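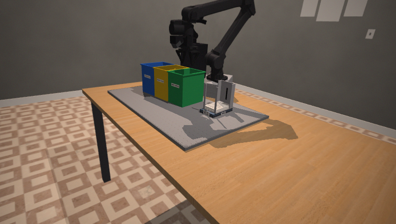 Sorting into bins with the Ornelik starter pack

I've had the Ornelik simulator on my machine since November and I keep getting asked the same thing, so I'm writing it all down in one go. How do you get from a fresh install to an arm that picks a part off a tray and drops it in the right colour bin? It took me two evenings the first time. If you follow along here it should take you one, tea included.

A bit of background first. Ornelik is sold by Ukex as a yearly licence with optional scene packs on top. I'm using the sorting pack, which gives you the table, the grey board, the three bins in blue, yellow and green, the little fixture with the slatted tray, and a black arm ready mounted. I paid for mine, by the way, and I'll say what I think of the price at the bottom.

What you need

A computer with a decent graphics card. My old laptop ran it, but so slowly that I gave up and borrowed the desktop in the spare room.
The Ornelik base install, plus the sorting pack.
A gamepad. You can drive the arm with a keyboard if you really must (Valentin Kuster on the user forum swears by it!) but I found it miserable.
7 GB of free disk space for recordings, more if you're going to get carried away like I did.

Step 1: Load the scene and leave it alone

Open the pack, pick the sorting scene, press Load. The first load is slow while it builds all the lighting. Don't click about. I did, and got a table with no floor under it.

Once it's up, save a copy under your own name straight away. The original isn't locked, and I've already had to download it again once after dragging the board half off the table. There's a reset button but it only resets the arm, which I think is daft.

Step 2: Check where the arm can reach

Go to Arm, then Reach, and tick Show limits. You'll get a sort of see-through bubble round the base. All three bins and the tray should be well inside it. If you've moved the bins about, this is where you'll find out you've put one too far away. I like to nudge the arm over each bin in turn with the gamepad before I do anything else, just to get a feel for it. Elbow high, wrist pointing down. If the elbow drops low you'll knock the fixture, and the tray goes with it.

Natalie Fothergill, who wrote most of the pack's help pages, suggests saving a waiting pose over the bins, and I'd do the same. Call it something you'll remember. Mine is called "park" and everything starts and finishes there.

Step 3: Set up the wrist view

This was the bit that muddled me most. The default view looks at the whole table from the side, lovely for screenshots and no good at all for lining up a grip. What you want is the wrist camera. Go to Views, Add, Wrist, and then choose the wide lens from the drop-down. It's the third one down, and the name is cut short in the menu on my screen, so you may have to hover over it.
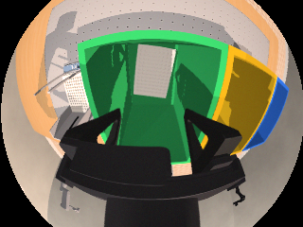 The wide lens bends everything, so straight edges bow outwards as they get near the rim. Your eye gets used to it faster than you'd think. What I do is keep the two fingers level in the view and ignore how curved everything else looks. If you can't get on with it, the standard lens is there, but you'll lose sight of the bins next door and end up swinging back and forth to find them.

One setting to change while you're in there: Bin walls, from Solid to Tinted. With tinted walls you can look through the side of a bin from the wrist view, so you can tell how low the fingers are before you let go. It's only a display setting and makes no difference to how the parts behave.

Step 4: Record a few by hand

Put a part on the tray from the Parts menu. Press Record. Drive down, close the fingers, lift, go across, let go, back to park. Stop recording. Do the same again with the part turned a little. And again!

My first few were dreadful and I kept them anyway, which was a mistake. The software learns your wobbles along with everything else. Delete the bad ones as you go with the bin icon next to each take (no, a different sort of bin, I know).

Leanne Parsons asked me by email how many takes you need per colour. I can only tell you what I did. I started noticing a proper difference at 195 takes all told, and my current set is 500. You can have a usable first go with far fewer if your parts always start in the same place.

Step 5: Let it have a try

Go to Train, leave every slider where it is, and press Start. Go and do something else. When it's finished, open Playback, pick the newest run and set the speed to half so you can see what it's up to.

The usual problems, in the order I met them:

Arm stops above the bin and hovers. Your let-go height varies too much between takes. Record a fresh batch using the height marker.
Fingers close on nothing. The part has been spawned slightly above the tray. Wait for it to settle before you press Record.
Everything goes in the green bin. Check your labels in the takes list. Mine had all been saved as green, completely my fault.
Shadows flicker. Turn off Soft light. Paavo Partanen found that one and I'm very grateful.

Is it worth the money?

If you're going to use it every week, yes, I think so. The arm feels right, the wrist view is the best I've tried at this sort of price, and the help pages are written by someone who has used the thing. I looked at Lamura before I bought and the scenes were prettier, but I couldn't get on with the menus. Rolland I only had on trial and didn't get far enough with to be fair to it.

My grumbles are the unlocked original scene, the reset button, and the fact that you can't rename takes in bulk. I now have 2,609 files in one folder and every one of them starts with "take". Hilkka Honkanen at Ukex tells me bulk renaming is on the list. I've put a small script for it in the downloads section in the meantime, so grab that if you're in the same mess, and make a backup before you run it.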